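Hand-held gripper demos: bottle against bright windows, keep or toss?

Posted 25th August in Data Collection, by loltirley_bench

Hi all. Trying to get a pick-and-place policy going on a small arm and I'm at the boring part, gathering demos by hand. Using a hand-held gripper with a wide lens camera on it, walking up to a table, grabbing stuff, putting it down somewhere else. Task is dead simple: pick up a drink bottle, carry it, set it upright on a mat.

My trouble is the room. Windows on one side, big ones, and by late morning they go pretty much white. Every time I lift the bottle it ends up between me and the glass. Clear plastic too, so you're looking at the window through the bottle half the time. I put a batch through tracking and 3 episodes lost the pose completely on the lift, the rest came through but the path looks jittery to me. Can't tell if that's the light or my hands.
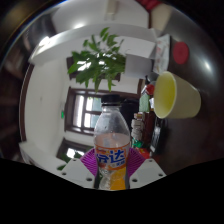
Grip on the bottle, windows behind. Cap, label and the bit of orange drink at the bottom all read fine, the clear part not so much.

So what I want to know:

Do I redo everything with the blinds down? Or is the glare good for it, you know, variety.

Is a clear bottle just a bad pick for a first object. I have cans.

And does the clutter on the table matter. There's a cup on its side, a paper bag, a bunch of small bottles and packets. I didnt clear any of it. The write-up for the Brernthorpe kit says to leave the table messy but doesn't say how messy.

Training run is booked for November so I have time to reshoot, just dont want to if I don't need to. Thanks

—

plarkholm_tom_cat
14 helpful votes

Two separate problems, don't mix them up.

Tracking first. Those need texture that stays put: table edge, door frame, stuff on the shelf. Blown out glass gives it nothing. If you lift and turn so the windows fill most of the view, it's hanging on to scraps, and any leaves near the window don't help if there's a breeze. Lock your exposure. If it's on auto the whole room goes dark each time you swing toward the light, then pops back. That alone could be your jitter. Go a bit brighter than looks right on the windows, let them burn, keep the table readable.

Also slow down the first 2 seconds of the lift. Everybody yanks.

Then the policy side. Keep the glare episodes that tracked ok. If the arm is going to work in that room it's going to see those windows, so it needs them in the examples. What I'd do is shoot another batch early in the day and one with blinds half down, same task, and mix them all. Don't shoot only blinds down. I did that on the Plarkholm bench and the arm was fine till somebody opened them, then it hovered next to the cup like it forgot what it came for.

The 3 that lost pose, toss. Don't try to patch the path by hand, takes longer than reshooting and you never trust it after.

Clear bottle is ok. Yours has a label and a dark cap, plenty to look at. A bare one with no label, I'd leave for later. Grip across the label the same way most times but let the spin of the bottle vary, so it doesn't learn that one side of the print means go.

Clutter: leave it, but move it. Every 10 episodes shove things around. If the cup is always lying in the same spot the policy will use it as a landmark and you'll find out the day you wash it.

—

brernthorpe_user
2 helpful votes

just use cans

clear stuff is a pain, had the same thing with water bottles, gave up, cans worked first try. blinds down too. can always add bottles after

—

lamptey_lab_notes
9 helpful votes

Mostly agree with the long answer above, adding a few things.

Check your pads before you reshoot. If they're the soft finned kind they give a lot, and on a thin soda bottle the plastic gives as well. So the finger gap at "closed" is different from one grab to the next. If your gripper width comes from markers or from the video, plot it per episode. Should be flat while you're carrying. If it wobbles you're squeezing and letting go without noticing, and the arm will copy that faithfully. Mine did. Dropped one full of juice.

Speaking of, keep an eye on how much is in the bottle. Nearly empty tips easy when you set it down. Pick a level for the first batch or write it down per episode, either works, but write it down somewhere. Same with wiping it off if it's got drops on it, cold bottles slide in the pads. At least they did in ours.

Disagree on tossing the lost ones right away. Run them again with the mask on first, so the tracker ignores the fingers and the dark strip at the bottom of the view. If your mask is off, the tracker thinks the gripper is part of the room and then a steady hand looks like no motion. Saved us a chunk of the Lamptey set. If they still fail then yeah, toss.

And don't start every demo from the same spot. Step left, step right, crouch a little. Some of your paths should come at the bottle with the windows at your back.

—

loltirley_bench (original poster)

Ok thanks. Exposure was on auto, I feel dumb. Locked it and redid a short batch at the same time of day, all of them tracked. Mask was fine, checked. The lost ones stayed lost so they're gone.

Width plot does wobble on the carry, so thats me. Going to practice before the early morning batch. Keeping the bottle, cans later.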